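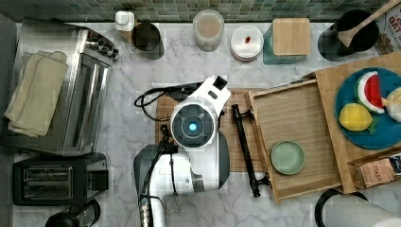
# 它以为自己已经松手了

我第一次听说这件事，是在去 Mangundap 的长途车上。Raluca Ene 坐在我旁边剥橘子，一边剥一边跟我讲她们那台机械臂怎么拖着一只抽屉满台面走，讲到一半橘子汁溅到我笔记本上，那一页到现在还是黄的。她在 Simine 做测试，公司不大，专门琢磨让机械臂在普通人家的厨房里干点零碎活儿：开抽屉，拿个小碟子，把东西放回去，再把抽屉推上。

我当时的反应是，抽屉？你们就为了个抽屉开了这么多会？

她瞪了我一眼（橘子还在手里），说你来看看就知道了。

于是我就去了。Simine 的测试厨房在 Sornstead，是一栋老楼的二层，楼梯陡得要命，我背着电脑爬上去的时候喘得像跑了半程马拉松。门一开我倒愣了一下，因为我一直想象的是那种围着黄色栅栏、地上贴满警示胶带的车间，结果进去是个厨房，就是你我家里那种，大理石纹的白台面，墙上贴着绿莹莹的小方砖，瓶瓶罐罐靠墙站了一排，有烤箱，有烤面包机，还有一卷厨房纸。盘子里的西瓜和柠檬是玩具。我差点伸手去摸，被人叫住了。

叫住我的是 Zbigniew Piątek，这间屋子归他管。他的规矩很简单：臂通着电，手就不要越过台面边沿。我后来在那儿待了好几天，每天都要被他提醒至少一遍，惭愧。

## 出事那天

先把事情说清楚，没有人受伤。我知道写这种稿子，读者翻到一半就会往后找“伤者”两个字，我自己看事故报道也这样。这回真没有，坏的是一根线的接头、一个木盒子的角，还有一只碟子。

事情出在二月。那一轮计划要跑 294 次，内容全都一样：机械臂从台面这头下来，夹爪捏住抽屉前面那根黑色的金属横把手，往外拉，松开，抬起来，再去抽屉里取那只小碟子。跑之前大家都觉得这是最没意思的一轮，Raluca 甚至带了毛线来织。前头也确实没意思，一遍一遍的，拉开，松手，抬起，取碟子，放回去，推上。她说那种声音听久了很催眠，电机嗡一下，木头擦一下，碟子磕一下，跟摇篮差不多。

到第 179 次，抽屉拉开了，夹爪该松手，没松。

控制程序却认为它松了。程序管这一步叫“释放确认”，屏幕上绿灯亮了，于是臂就照着下一步往上抬，手里还攥着把手。抽屉先是翘起来，整个木盒子跟着往前蹭，蹭了一小段，卡在砧板边上。臂感觉到有点重，但还没重到报警的那个门槛，它就接着走，走的方向是去取碟子，也就是往抽屉里面伸。你想象一下，一个人紧紧攥着抽屉把手，同时又坚信自己两手空空，非要把手伸进那个抽屉里去。画面挺滑稽的，可 Raluca 说她当时一点儿都笑不出来，她听见木头嘎吱响，毛线针掉地上了都没去捡。

她拍了急停。

按理说故事到这儿就该完了，对吧？红按钮一拍，机器停住，大家围过来拍照，写报告，吃饭。我以前也一直这么以为。

麻烦的是后面那一下。

## 后面那一下

急停拍下去，臂停了，夹爪也停了，停在夹紧的状态。抽屉被拽得歪着，木盒子一角抵着砧板，整套东西都绷着劲儿，像一根拧过头的皮筋。当时屋里三个人，Raluca，Gheorghița Tănase，还有一位刚进来倒水的同事。Gheorghița 负责硬件，她看了看，判断要先让臂往回退一点，把劲儿卸掉，再手动打开夹爪。判断没毛病。她确认没人在边上，解除急停，按了复位。

臂没有往回退。它先“啪”地弹了一下，朝着拍急停之前没走完的那个目标点冲了过去。距离很短，大概也就一个巴掌那么长，可是快，比平时测试的速度快得多。抽屉从盒子里整个扯脱了出来，里面的碟子飞出去砸在墙砖上，木盒子磕掉一个角，手腕旁边那根黑线的接头也扯坏了。

Gheorghița 站在控制台后面，离得远。可她跟我说，复位之前那几秒里，她脑子里有过一个念头：要不要先伸手扶一下抽屉，省得它掉下来？

“我都已经把袖子撸起来了。”她说。

她没伸手，是因为 Zbigniew 那条啰嗦的规矩。她跟我讲这段的时候在洗杯子，洗了很久，那只杯子我看早就干净了。

## 我这个外行的一堆笨问题

接下来几天我就坐在那儿，什么都问。我得承认我对机械臂的了解基本来自电影，所以问题都很笨，好在这帮人脾气好。负责查原因的是 Lăcrămioara Toma，她的办公桌上摊着打印出来的日志，用三种颜色的笔画得乱七八糟，旁边还压着一张外卖单。她说她喜欢纸，屏幕上看久了会漏。

我最想搞明白的就是，为什么程序会以为夹爪松开了？手里明明攥着东西呢！

她给我倒了杯茶，从那根线说起。夹爪和控制箱之间来回传话，全靠手腕边上拖着的线，命令从这里下去，夹爪的开合位置从这里回来。机械臂要上下左右地动，线就得留出余量，留得少了会绷，留得多了就会垂下来打成圈，搭到台面上，搭到别的东西上。那天的情况，根据日志和摄像头录像对下来，是线圈挂到了抽屉把手的支架后面。臂往外拉的时候，线也被一起扯着，接头松了那么一点点，通信断断续续。

“断了就断了，断了应该报警呀。”我说。

她说问题恰恰出在这里。Kondine（就是他们用的那套控制软件，自己写的，名字来自最早那位工程师养的一条狗）在收不到新数据的时候，会沿用最后一次收到的数值。这么写的人当初有他的道理：偶尔丢一两包数据太平常了，要是丢一次就停一次，机器一天到晚都在罚站，什么也干不成。所以就先用旧的顶一下，等新的来。

可是它没有给“顶一下”设期限。

我问那也不对啊，最后收到的数值应该是“夹着”，顶着用也该是“夹着”，怎么会变成“松开”？问完我还挺得意，觉得自己抓住了漏洞。Lăcrămioara 高兴得把笔都放下了，说她自己也在这儿绕了整整一个下午。答案在更底下一层：接头松动的时候，夹爪那边的小电路板重启了，重启后报上来的第一个数是默认值，而默认值恰好就是“全开”。然后线又断了。于是 Kondine 手里捏着的最后一个数就是“全开”，它捏着这个数不放，一直捏到 Raluca 拍下急停。

说老实话我听完后背有点凉。每一个环节单拎出来都讲得通，线要留余量，丢包要容忍，电路板上电总得报个数。凑到一块儿，就成了一只攥着抽屉却认定自己空着手的机械臂。

## 弹的那一下又是怎么回事

Keith Gosling 是外请来的安全顾问，头发全白，说话慢，随身带一个保温杯，杯里永远是汤。他来 Sornstead 主要查的就是复位之后那一下。

按他的讲法，拉抽屉不松手这件事，属于机器“搞错了”，机器总会搞错的，你在家里放一台会动的东西就得接受它有搞错的时候。他真正在意的是停下来以后再动起来的那个瞬间。人的警惕性在急停拍下去的时候就开始往下掉，大家会觉得危险过去了，会凑近，会伸手，会想把歪的扶正，把掉的捡起来。偏偏这时候机器里还存着没释放的力，还存着没走完的路。

Kondine 的问题是，急停的时候它没有把没走完的那条轨迹扔掉。复位一按，它先看了看自己在哪儿，又看了看自己按计划这会儿应该在哪儿，发现落后了一大截，就拼命去追。追的时候还碰上抽屉在反方向绷着，阻力一松，就弹出去了。

“你开车等红灯，等了五分钟，绿灯亮了，”Keith 拧开杯盖，“总不会想着把这五分钟追回来吧。”

我说我认识几个会的。他喝了口汤没理我。

他还翻出来一件让大家都不太舒服的事：急停之后夹爪保持夹紧，这一点在设计文档里是写了的，复位按钮上却什么提示都没有。控制台上“解除急停”和“复位”两个键挨着，颜色一样，大小也一样，上面贴的标签还翘了边。Gheorghița 按得完全符合手册，手册里写的就是先解除，再复位。手册没写夹着东西的时候该怎么办。 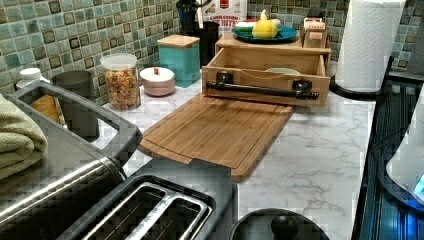
急停按下去以后，夹爪到底该松开，还是该继续夹着？

得看夹着的是什么，以及松开以后那东西会去哪儿。夹着一壶开水，松手就是烫伤，那就应该夹住不动；夹的是抽屉把手，松开顶多是抽屉晃一下，劲儿反而卸掉了。Simine 现在的做法是默认夹住，但屏幕上必须明明白白显示“夹爪仍有夹持力”，操作的人要先用低力矩模式慢慢打开夹爪，等力的读数降下来，复位键才会亮。

这套新流程我亲眼看着走了一遍，是 Gheorghița 演示的，抽屉拉开，她故意拍急停，然后慢吞吞地一步一步来。比原来多花不少时间，Raluca 在旁边看得直叹气，说以后毛线都能织完一只袖子了。可是她叹归叹，流程她签字签得最快。

## 改了哪些东西

我本来以为他们会换一台更高级的臂，或者装一圈光幕什么的，看着就很安全的那种。结果改动小得有点寒碜，拍照都不好看！

先是线。Gheorghița 给手腕边的线加了夹子，把余量收到臂的背面去，又把接头换成带锁扣的。她试过好几种捆法，有一种捆得特别漂亮，像编辫子，结果臂一转到极限角度就把线绷断了，大家默哀了几秒钟，继续试下一种。最后用的那种很丑，她自己也说丑。

再就是 Kondine。Lăcrămioara 给每个回传的数值都盖上时间戳，太旧的一律不认，不认就停。上电后的第一个数也不认，要连续收到几个互相对得上的才算。她还加了一条我特别喜欢的检查：程序觉得夹爪松开了，就让臂先抬起一丁点儿，看看手腕上的力变没变。要是声称空着手，力却还在，那就是在说瞎话，停。

这种检查听上去实在太土了，跟你出门以后拽一下门把手确认锁没锁是一个道理。我问她为什么一开始没有，她想了想，说一开始是有的，去年嫌慢，拿掉了。谁拿掉的？她指了指自己。

还有轨迹。现在急停一按，没走完的路全部作废，复位以后臂待在原地，等人重新下指令。Keith 要求把这一条写进验收清单，而且要真机测，模拟的不算数。他蹲在台子侧面，看他们一次又一次地拍急停，解除，复位，看臂是不是老老实实不动。他膝盖不太好，蹲一会儿就得扶着柜子起来，然后又蹲下去。

控制台上的两个键分开了，隔了老远，标签也换成了刻上去的。Zbigniew 为了刻字的字体跟供应商来回发了好多封邮件，我看了几封，口气越来越不客气。

## 录像里有什么，没有什么

在 Sornstead 的第三天，我跟 Lăcrămioara 一起把出事那段录像看了很多遍。手腕支架上有一个小摄像头，跟着臂一起走，俯拍的也有。我原以为看录像就能看明白，毕竟是亲眼见到的嘛，结果看了半天，最要紧的那一下恰恰看不到。

线圈挂到支架后面的那一瞬间，刚好被夹爪自己挡住了。前一帧线还在旁边耷拉着，后一帧已经绷直了。通信断没断，电路板重没重启，录像里更是什么都没有，手腕上的灯照样亮着。我问她灯亮着不就说明夹爪通着电、状态正常吗？她说那盏灯归臂管，跟夹爪那块小板子不是一回事。我当时就想，那换了我在现场，肯定看一眼灯，觉得没事。

后来他们给夹爪的通信状态单独做了显示，放在操作员抬头就能看到的地方。Raluca 提的要求是字要大，大到她低头数针的时候余光也能扫见。Zbigniew 说测试期间不许再织毛线了。两个人为这事吵了一架，我走的时候还没吵出结果。

日志倒是比录像管用，可日志也有它的毛病。旧版 Kondine 记的是它“用了”什么数，没记这个数是新收到的还是旧的凑合着用的，所以单看日志，第 179 次和前面每一次长得一模一样，全是绿的。Lăcrămioara 是靠另一份更底层的通信记录才发现中间有空档，那份记录本来存满就会自动覆盖，幸好出事当天 Gheorghița 随手拷了一份。随手！我听到这两个字的时候简直想给她鞠一躬。

他们后来回头去翻以前的测试，想看看类似的空档是不是早就有过。翻出来 12 次，都很短，都赶在臂不夹东西的时候，所以没惹出事来，也就没人注意。Lăcrămioara 把这一页纸贴在了自己显示器边上。

## 那放到家里呢

我写这篇稿子之前跟编辑吵过，她说读者关心的是这东西能不能进家门，谁在乎时间戳。我说你让我先写，写完再删。

我自己的厨房比他们那个小得多，台面上常年堆着没洗的锅、没拆的快递，和我儿子的恐龙。Simine 那张台面在我看来已经算整洁了，就这样一根线还能挂到把手后头去。换成我家，线会挂到恐龙脖子上，这点我一点都不怀疑。

我把这个担心讲给 Keith 听，他说这是个正经问题，他也问过他们。家里没有 Zbigniew 在旁边提醒你别把手伸过去，急停按钮要么被围裙盖住，要么被小孩当玩具拍。复位这件事更悬，在测试厨房里按复位的是 Gheorghița，她懂，她还犹豫了一下要不要伸手呢；在家里按复位的可能是我妈，她一定会一边按一边把抽屉扶正，顺便擦一下台面。

Simine 对此的答复是，目前这台臂哪儿也不去，就待在 Sornstead。走线外露的型号也不考虑给家里用，下一版打算把线藏进臂里面。什么时候能有下一版，我问了，他们互相看了看，Raluca 问我要不要再来点茶。

我还问了 Lăcrămioara 一个有点冒犯的问题：你们怎么知道底下没有别的“默认值”了？她没生气。她说不知道，所以才要接着跑，而且现在跑的时候会故意使坏，拔线，晃接头，往回传假数据，把抽屉卡死，看它到底停不停。这种捣乱测试他们已经攒了将近 200 种花样，墙上有张单子，谁想到新的坏点子就往上添。有一条是我写的：用湿抹布盖住把手。他们居然真去试了，臂捏着抹布把抽屉拉开了一半，力的读数不对，停了。我高兴得不行，逢人就说。

## 重跑

他们在 29/05/2023 把那一轮从头重跑了一遍，还是那么多次，还是拉开，松手，抬起，取碟子，放回去，推上。我特地又坐长途车去看，路上没有橘子。

盒子是新做的，Gheorghița 本来想把磕掉角的那只修一修继续用，Keith 不同意，说边角不齐会影响抵着砧板的位置，条件就不一样了。旧盒子现在在 Zbigniew 的桌上装茶包。

跑到出事的那个次数时，屋里没人说话，连倒水的都站住了。抽屉拉开，夹爪松开，臂往上抬了那么一丁点儿，停了停，大概是在掂量手上还有没有分量，然后继续抬，转过去取碟子。碟子磕在木头上，轻轻一声。有人在我身后呼了口气，我没回头看是谁。

后头停过两回。一回是接头传回来的数迟了一点，按旧版根本不会管，新版停了；Gheorghița 过去看，锁扣没扣到底，重新扣上，记下来，接着跑。另一回是有人（我不点名，反正手里拿着毛线）的手机放在台子边上一直震，力传感器觉得不对劲，也停了。Zbigniew 把手机没收到了抽屉里，当然是另外一个抽屉。

收工已经很晚了，外面下着小雨。Lăcrămioara 还在往那张捣乱的单子上添东西，我凑过去看，她写的是“手机，震动，放在台面上”，后面跟着个括号，括号里写着明天换一部大点的再试。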